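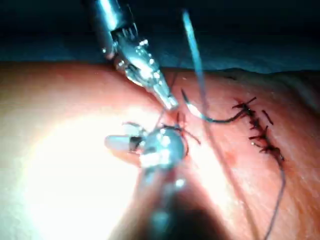 *Zwei Instrumente, eine gebogene Nadel, rechts die bereits geschlossene Nahtreihe: Übungsstand der Projektgruppe Lelerus.*

# Knoten Nummer 60

**Eine studentische Projektgruppe bringt einem Assistenzsystem das chirurgische Nähen bei. Der schwierigste Teil ist der Faden.**

Der Knoten besteht aus drei Schritten. Doppelte Schlinge, einfache Schlinge in Gegenrichtung, noch eine einfache Schlinge. Im Lehrbuch nimmt das eine halbe Seite ein. Im Projektordner der Gruppe Lelerus belegt derselbe Vorgang 71 Seiten, dazu kommen zwei Anhänge: einer über Fadenspannung, einer über Begriffe. Der zweite wurde nötig, als sich herausstellte, dass die Maschinenbauer und die Medizintechniker unter »Anziehen« verschiedene Dinge verstanden. Die einen meinten eine Kraft, die anderen eine Bewegung.

Lelerus ist ein Wahlpflichtprojekt über zwei Semester, offen für Studierende der Medizintechnik, der Informatik und des Maschinenbaus. Die Aufgabe ist eng gefasst. Ein ferngesteuertes System mit zwei Instrumenten soll Einzelknopfnähte setzen, zunächst vollständig durch einen Menschen geführt, später mit einzelnen automatisierten Teilschritten. Jeder Durchgang wird aufgezeichnet. Aus den Aufzeichnungen entsteht ein Datensatz, an dem die Gruppe ihre Modelle trainiert.

»Wir automatisieren keine Operation«, sagt Radwa Belhaj, die das Projekt leitet. »Wir automatisieren die Übergabe der Nadel von einem Greifer an den anderen. Wenn das im nächsten Jahr zuverlässig geht, bin ich zufrieden.«

## Sechs Phasen

Die Gruppe zerlegt jede Naht in sechs Phasen: Nadel aufnehmen, Nadel ausrichten, einstechen, durchziehen, übergeben, knoten. Das Abschneiden der Fadenenden wird getrennt geführt und nicht bewertet. Für jede Phase sind Anfang und Ende definiert. Das Einstechen beginnt mit dem ersten Kontakt der Spitze und endet, wenn die Spitze auf der Gegenseite so weit ausgetreten ist, dass ein Greifer sie fassen kann.

Solche Festlegungen klingen nach Formalismus, entscheiden aber über die Qualität der Daten. Im ersten Semester markierten zwei Personen dieselben Aufzeichnungen unabhängig voneinander. Beim Einstechen lagen sie dicht beieinander, beim Durchziehen gar nicht. Die eine ließ die Phase enden, sobald die Nadel frei war, die andere erst, wenn der Faden die gewünschte Restlänge hatte. Dazwischen können mehrere Nachfassbewegungen liegen. Heute gilt die zweite Lesart, und die älteren Aufzeichnungen wurden neu markiert.

Zuständig dafür ist Hanane Kabbaj. Ihr Werkzeug heißt Coko, ein selbst geschriebenes Programm, das Videospur, Gelenkwinkel und Greiferzustand auf einer gemeinsamen Zeitachse zeigt. Coko kann wenig, das aber schnell: Phase setzen, Phase verschieben, Kommentar anhängen. Eine Rückgängig-Funktion gibt es seit dem zweiten Semester. Der Bestand umfasst inzwischen 2000 markierte Phasen, verteilt auf vollständige Nähte, Teilnähte und Abbrüche.

Die Abbrüche werden mit derselben Sorgfalt behandelt wie die gelungenen Durchgänge. Ein fallen gelassener Faden, eine im Greifer verdrehte Nadel, eine zu eng gelegte Schlinge: Jeder Fehler hat einen Code. »Anfangs haben wir die schlechten Durchgänge gelöscht«, sagt Kabbaj. »Danach wusste das Modell nicht, was es tun soll, wenn etwas schiefgeht. Es hatte das nie gesehen.«

## Das Problem mit dem Faden

Eine Nadel ist aus Sicht der Robotik ein dankbares Objekt. Sie ist starr, ihre Krümmung ist bekannt, und wer zwei Punkte und die Ebene des Bogens kennt, kann auf den Rest schließen. Schwierig wird es bei Reflexen. Unter hellem Licht glänzt der Bogen stark, und ein Glanzpunkt auf dem Metall wandert, wenn sich die Kamera bewegt, obwohl die Nadel ruht. Die Gruppe schätzt die Lage der Nadel deshalb aus mehreren aufeinanderfolgenden Bildern und verwirft Werte, die zu stark springen.

Der Faden ist kein dankbares Objekt. Er hat keine feste Form, legt sich über sich selbst, verschwindet hinter den Greifern und taucht an unerwarteter Stelle wieder auf. Je nach Hintergrund ändert er zudem sein Aussehen. Vor dunklem Grund kann ein feiner Strang blassblau erscheinen und über dem rötlichen Gewebe fast verloren gehen. Ein Verfahren, das nur nach dunklen Linien sucht, versagt dort.

Ayman Cherkaoui hat sich damit ein Semester lang beschäftigt. Sein erster Ansatz verfolgte den Faden vom Nadelende aus, Bildpunkt für Bildpunkt. Das ging gut, bis eine Kreuzung kam. An Kreuzungen bog das Verfahren gern ab und lief auf einem fremden Fadenende weiter, bevorzugt auf den kurzen Enden fertiger Knoten. Je länger die Nahtreihe wurde, desto mehr solcher Enden gab es, und desto schlechter wurde das Ergebnis. Die letzte Naht einer Reihe war für die Software die schwerste, für die Bedienperson in der Regel die leichteste.

Der zweite Ansatz rechnet mit einem einfachen physikalischen Modell. Der Faden wird als Kette kurzer Glieder angenommen, die sich nur begrenzt gegeneinander verdrehen dürfen. Scharfe Knicke sind damit teuer, und an einer Kreuzung ist der gerade Weg meist der billigere. Das Verfahren ist langsamer. Auf dem Rechner der Gruppe läuft es nicht mit voller Bildrate, für die Auswertung nach dem Durchgang reicht es.

»Für die Übergabe brauche ich den Faden nur grob«, sagt Cherkaoui. »Ich muss wissen, ob er im Weg ist. Für den Knoten muss ich wissen, welches Ende oben liegt. Das ist eine andere Aufgabe, und die haben wir nicht gelöst.«

## Bedienen lernen

Wer im Projekt Daten aufnehmen will, muss vorher selbst nähen. Die Einweisung übernimmt Dalia Bennani, die vor dem Studium in der Operationstechnischen Assistenz gearbeitet hat. Sie beginnt von Hand, mit Nadelhalter und Pinzette. Erst danach geht es an die Konsole.

Der Wechsel fällt vielen schwer. An der Konsole fehlt die Rückmeldung über die Kraft. Ob der Faden spannt, lässt sich nur sehen: an der Verformung der Oberfläche, am Verschwinden der letzten Schlaufe, am Stand des Knotens. Wer zu viel zieht, rafft das Gewebe. Wer zu wenig zieht, hinterlässt einen Knoten, der sich beim nächsten Stich wieder öffnet. Bennani lässt deshalb zu Beginn eine Reihe mit absichtlich zu lockeren und eine mit absichtlich zu festen Knoten setzen. Verglichen wird am Bildschirm.

Eine eigene Übung gilt der Hand, die gerade nichts tut. Anfänger vergessen das zweite Instrument, lassen es mitten im Arbeitsbereich stehen und verdecken sich damit die Sicht. An der Konsole lässt sich der Kopf nicht zur Seite neigen, und was nahe an der Optik steht, erscheint groß und unscharf. Bennanis Regel lautet, dass ein Instrument entweder arbeitet oder wartet, und dass die Warteposition vor dem ersten Stich festgelegt wird.

Zur Datenaufnahme zugelassen wird, wer 60 Knoten in Folge ohne Fehlercode setzt. Der Zähler beginnt nach jedem Fehler bei null. Tarek Naciri, Maschinenbau, viertes Semester, kam beim ersten Anlauf auf elf. Beim zweiten verlor er die Nadel kurz vor dem Ziel. »Sie lag flach auf der Oberfläche, und ich habe sie dreimal weggeschoben, statt sie zu greifen«, sagt er. »Man sieht die Tiefe, aber man glaubt ihr nicht.« Inzwischen stammen viele der längeren Reihen im Datensatz von ihm.

Die Konsole trägt im Labor den Namen Fawzy. Sie wurde von einem früheren Jahrgang aus vorhandenen Baugruppen aufgebaut und seither mehrfach umverdrahtet. Die Skalierung zwischen Hand- und Instrumentenbewegung ist einstellbar, wird aber während einer Reihe nicht verändert. Naciri hat für die Handgriffe neue Lagerschalen konstruiert, nachdem das Spiel im linken Gelenk in den Messdaten sichtbar geworden war. Es zeigte sich als kleines, regelmäßiges Zittern bei jedem Richtungswechsel. Das Modell hatte es mitgelernt.

## Was das System kann

Automatisiert laufen derzeit zwei Phasen, das Ausrichten der Nadel und die Übergabe. Die Bedienperson sticht ein, zieht durch, gibt frei. Dann übernimmt die Software, fasst die Nadel mit dem zweiten Greifer, dreht sie in die Ausgangslage und gibt die Kontrolle zurück. Ein Fußpedal unterbricht den Vorgang jederzeit. Beim Loslassen bleibt das System in Haltestellung, bis die Person es erneut freigibt.

In der letzten Zwischenprüfung gelangen 70 Prozent der Übergaben ohne Eingriff. Belhaj nennt die Zahl ohne Kommentar und zeigt dann die Verteilung der Fehler. Der größte Teil entfällt auf einen einzigen Fall: Der Greifer fasst die Nadel zu weit hinten, nahe am Fadenansatz. Dort hält sie zwar, kippt aber beim nächsten Einstich. Formal ist die Übergabe gelungen, praktisch muss nachgefasst werden. Die Gruppe wertet das als Fehler.

Ob diese Zählweise im Wettbewerb hilft, ist offen. Im September tritt Lelerus beim Nornton an, einem Vergleich studentischer Projekte zur Assistenzrobotik. Die Regeln dort sind gröber. Bewertet werden Zeit, Zahl der Eingriffe und der Zustand der fertigen Naht, Letzteres durch zwei Fachleute, die den Durchgang selbst nicht sehen. Der Abstand der Stiche soll gleichmäßig sein, die Wundränder müssen anliegen, die Fadenenden eine Mindestlänge haben. Ein zu kurz geschnittenes Ende kostet mehr Punkte als ein langes.

Bei der Zeit rechnet sich die Gruppe wenig aus. Naciri ist von Hand schneller als mit der automatischen Übergabe, und zwar deutlich. Der Unterschied liegt in den Pausen: Die Software wartet vor jedem Griff, bis die Lageschätzung stabil ist. Cherkaoui könnte den Schwellenwert senken. Er hat es ausprobiert, und die Übergaben wurden schneller und schlechter. Bis zum Wettbewerb bleibt der Wert, wie er ist -- so steht es jedenfalls im Protokoll.

## Offene Punkte

An der Wand neben der Konsole hängt eine Liste. Oben steht die Greifposition am Nadelende, darunter die Beleuchtung. Überstrahlte Flächen enthalten keine Textur, an der sich die Tiefenschätzung orientieren könnte, und ein Faden, der durch eine solche Fläche läuft, ist dort für die Auswertung unterbrochen. Polarisationsfilter sind bestellt. Ein Versuch mit schwächerem Licht brachte nichts, dafür rauschte der Hintergrund.

Der dritte Eintrag lautet »Knoten, Schritt 1«. Kabbaj hat ihn schon einmal gestrichen und wieder hingeschrieben. Die doppelte Schlinge verlangt, dass ein Greifer den Faden zweimal umläuft, während der andere das kurze Ende sucht. Beide Spitzen stehen dann dicht beieinander, dazwischen lose Schlaufen. In diesem Moment ist die Zuordnung der Fadenenden am unsichersten, und ein Teil der Aufzeichnungen lässt sich auch von Menschen nicht eindeutig markieren. Coko hat dafür seit Kurzem eine eigene Kennung, ein Fragezeichen.

Das Projekt nimmt zum kommenden Semester wieder Teilnehmende auf. Vorausgesetzt werden Grundkenntnisse in Python oder in der Konstruktion. Nähen muss man nicht können, die Einweisung dauert zwei Wochen.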